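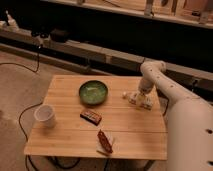
*White arm over the pick table: green bowl, paper cup, and two wrapped items, the front one lying on a napkin.*

## Recovering from a stall on descent

This page covers the fault where the arm stops on the way down to a pick and the controller logs a force limit. We had it on the Flalholm cell on Sat 21 July, and the first restart made it worse – the arm carried on with the old move and pushed a packet into the tabletop.

1. Press the stop. Don't clear the fault yet.
2. Write down the joint angles and the force reading. Our limit is 40 N. Anything over 65 N goes to Zewditu Araya before you touch the arm.
3. Delete the queued move in Ultivano. Pausing it is not enough, and this was our mistake.
4. Keep your hands off the table. Clear the fault and jog straight up 50 mm at the slowest speed.
5. Open the gripper fully and check both fingers for bends or play.
6. Look at any cable that crosses the floor near the base. A snagged one can give the same fault.
7. Redo the table height. Ours had been saved with the wrong tool length, so every pick on wrapped items went too low.
8. Run one pick on a wrapped item with a finger on the stop.

If the fault comes back at step 8, leave the arm powered down and tag it. Eldana Zeleke keeps the fault log and will need the numbers from step 2.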